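Home | Browse | Pipe Supports | Fasteners | Index | Contact

Trapeze hanger

A trapeze hanger is a pipe support made of a horizontal member hung from two vertical rods. It carries one or more pipes, ducts, conduits or cable trays from the structure overhead. The name comes from its likeness to the swing used in gymnasiums and circuses. Trapeze hangers are used in mechanical rooms, corridors and service spaces where several lines run side by side at the same height.

The term is also used loosely for any two-rod support, including those with an angle iron or pipe section as the cross member. Catalogs generally reserve it for assemblies built from slotted strut channel. A support with a single rod is a clevis, loop or swivel ring hanger, depending on the form of the part that holds the pipe.

Construction

The assembly consists of the cross member, two threaded rods, upper attachments, nuts and washers, and pipe clamps or straps. The cross member is most often a cold-formed steel channel with inturned lips. The open side may face up or down. With the open side up, strut clamps can be set at any point along the length. With the open side down, pipes rest on the flat back of the channel and are held by U-bolts through the slots.

Rods pass through the channel near each end. A nut and square washer below the channel carry the load. A second nut and washer above the channel lock it in place and keep it from riding up the rod when the pipe moves. The square washer spreads the load across the slot; a plain round washer of small diameter can pull through under heavy load.

Upper attachments vary with the structure. Beam clamps are used on steel, with a retaining strap where the local code calls for one. Cast-in inserts or drilled anchors are used in concrete. Side beam brackets or lag-mounted rod hangers are used on timber. The attachment is often the weakest part of the assembly, and its rating is checked before that of the channel or rod.

Sizing

The cross member acts as a simply supported beam. Its load is the weight of the pipes, their contents and their insulation over one hanger spacing. Pipe near the middle of the span produces more bending than the same pipe near a rod, so heavy lines are placed close to the ends where layout permits. Loads are rarely symmetrical, and each rod is checked for its own share.

Deflection usually governs before strength on long spans. Many specifications limit it to 1/200 of the span. A stricter limit may apply where drainage piping is carried, as a sagging support can flatten the slope of the line. Channel may be doubled by welding two lengths back to back, which raises the stiffness by much more than a factor of two.

Rod diameter is taken from the larger of the two end loads. Published rod ratings already include a factor of safety and are reduced for high temperature. Threaded rod is rated in tension only. It has little resistance to bending, and a hanger subject to sideways movement needs separate bracing or a swivel fitting at the top.

Spacing between hangers is set by the pipe that needs the closest support. A trapeze carrying both steel and plastic pipe must follow the spacing for the plastic, or intermediate hangers must be added for that line alone.

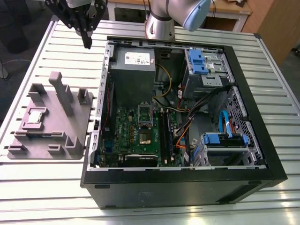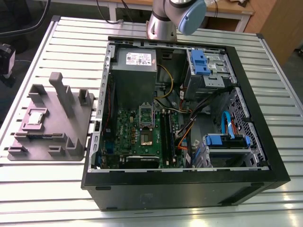
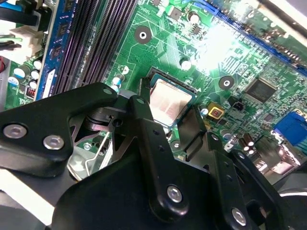
Desktop PC case, open, with the motherboard in place.

Materials and finishes

Plain steel is used only where the assembly will be painted. Pre-galvanized channel, made from coated strip, is common indoors; its cut ends are bare and are touched up with zinc-rich paint. Hot-dip galvanizing after fabrication gives a thicker coating and covers the ends, but the threads of rods and nuts must be made to suit. Electroplated hardware is adequate in dry interiors.

Stainless steel is used in food plants, pools and coastal buildings. Type 316 is preferred over type 304 where chlorides are present. Mixed metals are avoided. Copper tube is kept off bare steel channel by plastic-lined clamps or felt strips, both to limit corrosion and to reduce noise. Fiberglass channel is made for chemical plants. Its load ratings are lower and fall off quickly with temperature.

Insulated lines

Chilled water and refrigerant lines need insulation that is continuous through the support. The pipe is carried on a rigid insert of the same thickness as the insulation, with a sheet metal shield below it to spread the load. If the clamp bears directly on the pipe, moisture condenses at the break in the vapor barrier and drips onto the channel. Hot lines are more tolerant, although heat loss at each clamp can be measurable over a long run.

Where lines expand, the pipe must be free to slide or roll along its axis. Rollers mounted on the cross member are used for larger sizes. Tight clamps are left for anchor points and for short runs with little thermal movement.

Seismic and lateral bracing

A trapeze on two rods is stable across its width against small loads but will swing along the pipe run. In seismic areas it is braced in both directions with rigid strut or with pairs of cables. Rigid braces put compression into the rods, and long rods may then need stiffeners, made by clipping a length of channel along the rod. Cable braces work in tension only and are always installed on opposing sides. Rigid and cable bracing are not mixed on the same run.

Fire sprinkler piping is subject to its own rules. A shared trapeze that carries sprinkler pipe with other services may be restricted or need approval, depending on the code in force.

Proprietary forms

Several makers sell preassembled versions. The Falance 300 is a light channel frame shipped with the rods already fitted and folded flat against the cross member. The Rimotitz bracket replaces the lower nut with a spring-loaded button that can be pushed up the rod and then turned to lock. Väisänen hangers use a closed box section in place of open channel and are drilled to order. The Susta 1043 has a stepped cross member that holds two rows of pipe at different heights. Parts from one system are not always interchangeable with another, and slot spacing should be checked before stock is combined.

Inspection

Routine inspection covers loose or missing nuts, rods out of plumb, rust at cut ends, and channel lips spread by overtightened clamps. Lines added after the original design are a frequent cause of overload. Rods should be hung vertical; an offset at the top attachment adds a side load that the rated value does not cover.

Page 1846. Last revised 17 October 2024.

Print this page | E-mail this page

Related articles
Beam clamp
Clevis hanger
Pipe roller
Riser clamp
Strut channel
Threaded rod
U-bolt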